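Bedroom Tidying and Laundry Tips

Print this page | E-mail this page

I used to save the bedroom for last, which meant it got done at nine at night with a bad attitude. Now I start there, while the coffee is still working (mine takes a while!), and the rest of the house seems to go faster.

Strip the bed first, before you touch a single drawer. Pull the duvet cover off inside out and leave it that way through the wash – when it's clean you just reach inside, grab the two far corners, grab the matching corners of the duvet through the fabric, and shake it all down. I fought with mine for years before a clerk at the Tovar outlet showed me on a display bed.

White pillowcases get their own load. I know, I know, it seems wasteful, but one gray sock and you'll be sorry. Half a cup of baking soda in with the regular detergent, warm water, no fabric softener. Face cream stains get a dab of dish soap rubbed in with a thumb and left for 32 minutes (that's just how long my kitchen timer show runs, half an hour is fine).

Plastic bags are the other thing that takes over a bedroom. Trash liners, dry cleaning covers, the bag the new blanket came in. I keep one going for garbage and one for donations, and they both leave the room when I do.

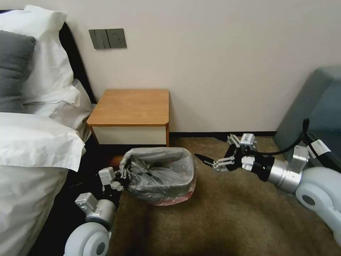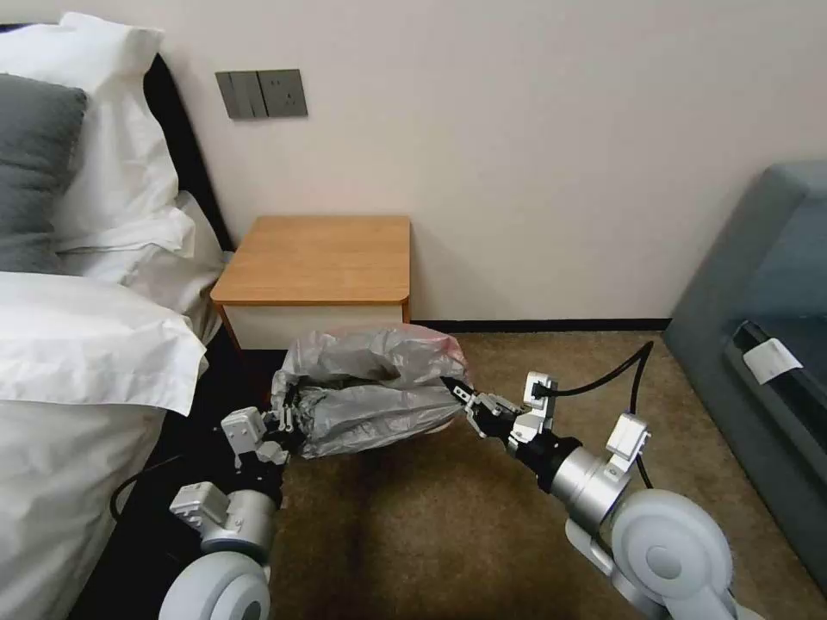

One reader wrote in to say that a big bag is no good for storing winter blankets, and that after losing a wool throw to mildew she only uses cotton – an old pillowcase, tied at the top, with a cedar block inside. I've switched over for wool and I think she's right, though I still put the polyester fleece in plastic.

Now, carpet. Vacuum it slowly, in two directions, and go along the baseboard with the crevice tool before you do the middle. For a stale smell, sprinkle baking soda in the evening and vacuum it up in the morning. I bought the Gamum carpet powder once and all I smelled was fake lilac until February.

Light switches and outlets: barely damp cloth for the switch plates, dry cloth only near the socket, and never spray anything at the wall.

Dark headboards show every speck, so dust those with a dry microfiber cloth before the clean sheets go on. Mine needs it every week, and I still miss the top edge.

More in Bedroom and Laundry
Folding a fitted sheet without crying
Can you wash a feather pillow at home?
Temik drawer liners: are they worth it?
Getting candle wax out of carpet
100 uses for an old pillowcase

Print this page | E-mail this page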